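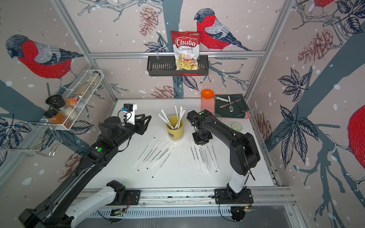
Distari: how a family firm changed hands
Business history project, final report
Submitted August 17, 2021

Distari began as a produce wholesaler in Jakthorpe and later moved into cold storage. This report looks at how the company passed from its founding family to its employees, and what that meant for the people who worked there. It is based on old newsletters, the local paper and the annual summaries kept at the Jakthorpe library. The summaries have gaps. I could not find two of the early ones, so the first section leans on newspaper notices.

The founder grew up in a rented house near the rail yards and left school early to load trucks. By the time he retired the firm had 390 staff and a second depot at Zemham.

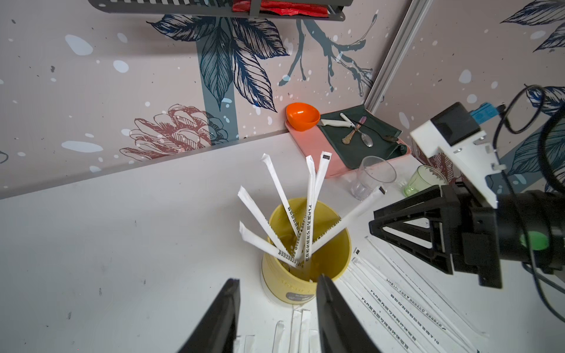 4 min read

The family held all of the shares until the founder's death. His children did not agree on what to do next. One wanted to sell to a larger competitor, and the other wanted to keep the depots running under local control. The dispute went on for most of a year and was reported in some detail, though the paper got the share split wrong in its first article and printed a correction in September.

In the end the staff were offered a stake. Of the 72 supervisors and drivers who were eligible in the first round, 39 signed up. The labour side of the negotiations was handled by a small group from the Zemham depot, where support for the plan was strongest. The Jakthorpe office was more cautious — several clerks there had been through a failed share scheme at an earlier employer. 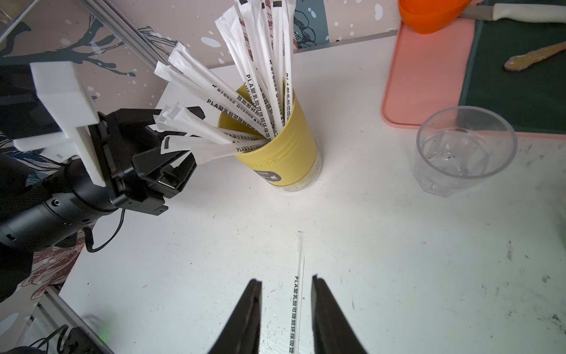

What changed after the sale

The new board kept the name and the colours on the trucks. It closed the flower market stall, which had lost money for years, and put the savings toward new coolers at Zemham. Wages stayed level for the first two years. After that a dividend was paid to everyone holding shares, including part-time staff.

I had expected to find that turnover dropped once employees owned part of the business. The summaries do not show this clearly, as they stopped recording departures by depot. A longer project could use interviews to fill that in.

Sources

Distari annual summaries, Jakthorpe library local history shelf
Distari staff newsletter, bound copies
Newspaper clippings file, Zemham branch library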